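Setting a handover rule for two arms

Plenty of checklists tell you to "define a shared zone" and stop there. I don't trust a zone on paper. Write the rule so someone can fail it.

Name which arm holds and which one waits. At Pellthorpe we allow one grip on the cloth before the second arm closes, and a pause of 3 seconds between. 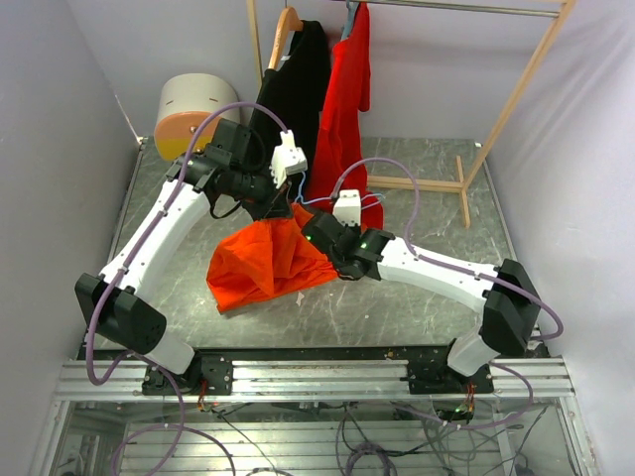 Both arms at mid-table, the right wrist gripping the top of the cloth.

Next, check the cables at full reach, elbows included. A green light tells you very little about slack. Run 30 cycles before signing off. Rukhsana Khokhar wants 400, and I have yet to see her reasons.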